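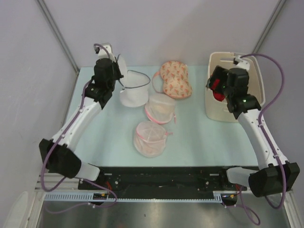

Ticket: floor machine order, freight delivery not received
Opened: 18 July 2018
Customer: Sandra Nuttall, Kurkell
Handled by: Tài Vi, order support
Status: Closed

Customer report

Ordered one Bultholm 15 inch floor scrubber and two cases of pads. The pads came by ground. The scrubber shows as shipped but has not arrived, and the tracking number brings up nothing on the carrier's site.

Log

1. Checked the order. Scrubber and pads went out as separate shipments. The number in the customer's email belongs to the pads. No freight number was sent.

2. Called the warehouse. Agustina Farías found the freight bill. The pallet left on time and is being held at the Hsueh terminal.
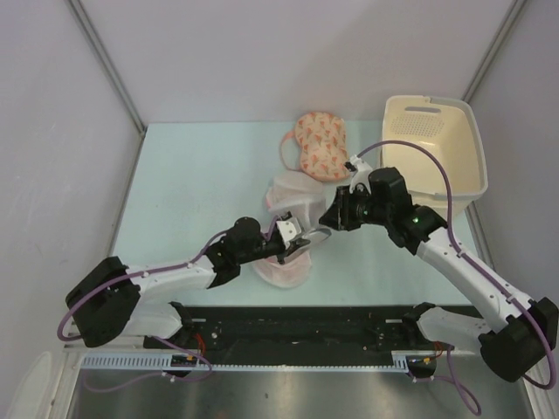
3. Called the terminal. They need a delivery appointment and had an old phone number for the customer. Gave them the right one.

4. Customer has no loading dock. Added liftgate service to the bill. Fee waived, approved by I-hsuan Tsang.

5. Emailed the freight number and asked the customer to look over the carton before signing and write any damage on the receipt.

Resolution

Delivered 3 business days after the appointment was set. Customer reports no damage. Phone number updated on the account.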